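Brovside Kids Science Corner
Where Does Dust Come From?

Quick one this month. We got a big pile of mail about dust. So, dust!

You sweep on Saturday-type cleaning days, and a few days later there's fuzz under the bed again. Gray fuzz. Little balls of it. Where does it all come from?

Short version: everywhere. Dust is a mix of tiny bits of lots of stuff. Threads from your socks. Dirt off your shoes. Pollen. Pet hair. Crumbs so small you can't see them. Bits of paper, bits of paint, bits of bugs (sorry). And some of it is you - old skin that rubs off when you scratch, or get dressed, or just sit there.

You may have heard that nearly all house dust is skin. Not so. The mix is different in every home. A house by a dirt road gets more soil. A house with three cats, well, you can guess.

A broom gets the bigger stuff, like crumbs and grit. The bristles push it along the floor and into the dustpan. The very small stuff is harder. It can puff up into the air when you sweep fast, then come down later somewhere else. Slow sweeping helps.

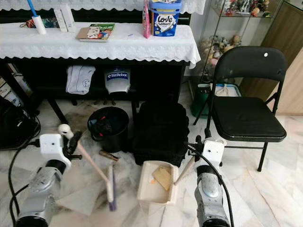

How Small Is Small?

Pull one hair out of your hairbrush. Look at how thin it is. A hair might be 80 micrometers across. A micrometer is one thousandth of a millimeter, so that's really thin! Lots of dust bits are much thinner than that. You can't see them one at a time. You only see dust when plenty of it gets together, or when the sun comes in a window sideways and lights it up.

Try that one. Wait for a sunny morning, close the curtains most of the way so there's one stripe of light, then clap two pillows together. Watch. All those specks were there before, mostly sitting in the pillow.

Why does it float?

Because the bits weigh almost nothing. A marble falls straight down. A dust speck falls too, but the air pushes back on it, and for something so light that push is a big deal. Any small breeze can lift it up again. A door closing. You walking past. The heater coming on. So it drifts for hours sometimes, and the tiniest bits can stay up a lot longer.

Why It Sticks to Things

Rub a balloon on your hair and it sticks to the wall, right? Static electricity. Dust can stick the same way, which is why a TV screen gets so dusty. Cloth has another trick: all those threads make little hooks and gaps, and the fuzz gets caught. A lint roller beats that with glue. Sticky paper on a roll, the fuzz likes the glue more than the sweater, off it comes. Lace is a pain becuase there are so many holes and edges for dust to sit in. Shake it outside.

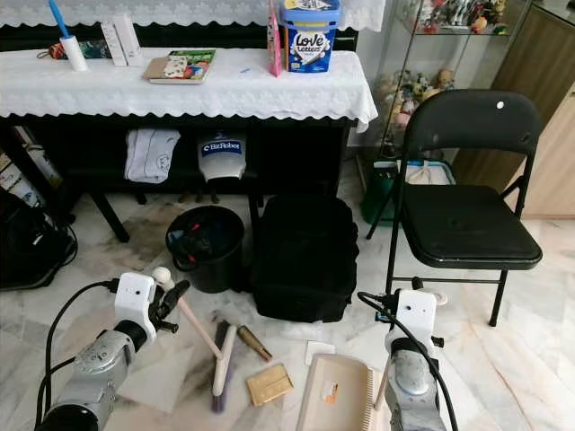
Is dust bad for you?

A little bit of dust is normal and your body is good at dealing with it. The hairs and the sticky stuff in your nose catch a lot before it gets to your lungs. Some people are allergic to things in dust, such as pollen or dust mites, and they might sneeze or get itchy eyes. If that's you, tell a grown-up.

What's a dust mite?

A teeny animal with eight legs, a cousin of spiders. Too small to see well without a magnifier. They eat old skin flakes, and they like warm, damp spots such as matresses and pillows. They don't bite. Hot water in the washing machine gets rid of them.

Make a Dust Catcher

We did this one at Rurnberg, in the school library there. You need some index cards, clear tape, a marker, and a magnifier (ours is an old Ojo, any kind works).

Cut a window in each card. Put tape over it so one side is sticky. Write where it's going - shelf, windowsill, closet, under the couch. Leave them sticky side up and don't touch! One week is plenty.

We put out 19 cards. The windowsill ones won by a mile, lots of dark gritty bits. Closet cards had mostly fuzz, blue and red threads from coats. 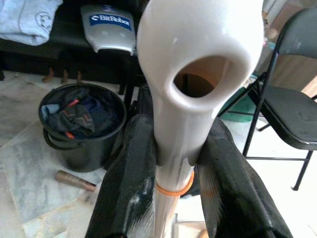 The card by the front door had sand on it, which surprised everybody, no beach anywhere near there. Soil has sand in it too. Shoes bring it in.

Draw what you see under the magnifier. Big drawings, use colors.

Dust From Far Away

Some dust travels. Strong wind in the Sahara desert can pick it up and carry it over the Atlantic Ocean, more than 4,000 kilometers. When it lands it can feed plants, since it has minerals in it. Volcano ash travels too. And a tiny bit of dust even falls in from space! It's mixed in with all the rest, on roofs and in gutters. More on that in our Starance space pages.

Send us your dust cards drawings. Best ones go up on the wall by the Brovside front desk, until we run out of tape.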